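Wed 31 January

The Skundaver open day is listed as starting at nine, which in practice means the coffee starts at nine and the robots start whenever the coffee has done its work. I had signed up for the slot called "Keeping a two-arm cell alive" because the other choice was a talk on funding.

Our guide was Edgars Rozīte, who looks after the table-setting cell and has the calm of a man who has reseated a great many connectors. The cell is called Jukent. It has two black arms facing each other across a wood table, a black frame bolted around the top, and more cable than I own in my entire house. Its job is to lay a place setting. My nephew does the same job for 8 dollars a week and complains more.

Edgars skipped the history of robotics, for which I thanked him later, and went straight to the morning routine. Power up the arms one at a time. Wait for each to find its home position. Open and close each gripper and listen. A healthy gripper makes a dull little click; one with grit in the slide makes a sound he described as "a mouse regretting something." Then he checks the finger screws, which work loose, and the cable ties, which he replaces before they look bad.

After that come the dishes. Every cup and utensil gets wiped, because butter knives pick up fingerprints from visitors (he looked at us) and shiny spots confuse the cameras. The overhead lights are bad enough on their own. 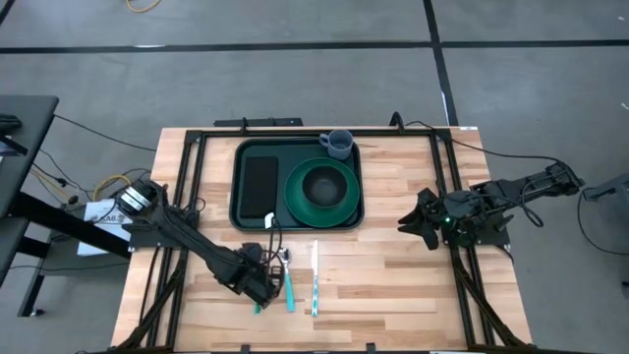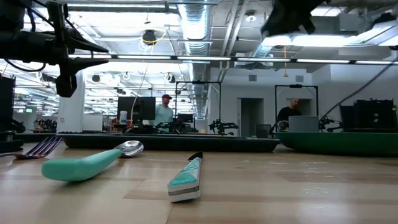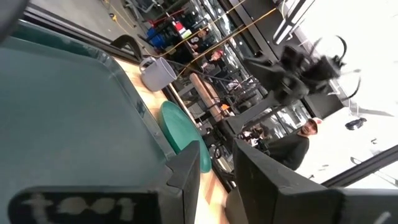

The most common failure, according to Edgars, is cable wear. A wire on a moving arm gets bent in the same place all day long, and sooner or later it gives up. The cell's log had 776 entries when we visited, and he let us page through it. A surprising number say only "cable again." One from last April says "cable again, my fault," and I respected that.

He changes the gripper finger pads every 4,000 grasps. I asked what happens at 4,001. He said the fork starts to turn in the grip, a little at first, and then one day you find it on the floor. The pads come in a bag from a supplier called Getgate, and swapping a pair takes him 38 seconds. We know this because a woman in our group timed him on her phone, and he pretended not to be pleased.

Camera alignment takes longer. If somebody leans on the frame, the cameras and the arms no longer agree on where the table is, and the whole thing has to be measured again with a printed pattern. There is a rule against leaning on the frame. I had my elbow on it when he told us the rule.

The last part of the visit was spare parts. Skundaver keeps one full joint on the shelf, already tested, so that a dead motor costs them an hour – more if the screws are stripped. The old joint goes to the Quintanilla bench across the hall, where it gets opened, cleaned and either fixed or robbed for bearings. I would have liked to see that bench, but it was closed to visitors, and the funding talk was letting out and heading for the sandwiches.

If you go to the next one, book the morning slot and wear shoes you can stand in. The parking lot behind the building fills up early, and the sign for the entrance points at a wall.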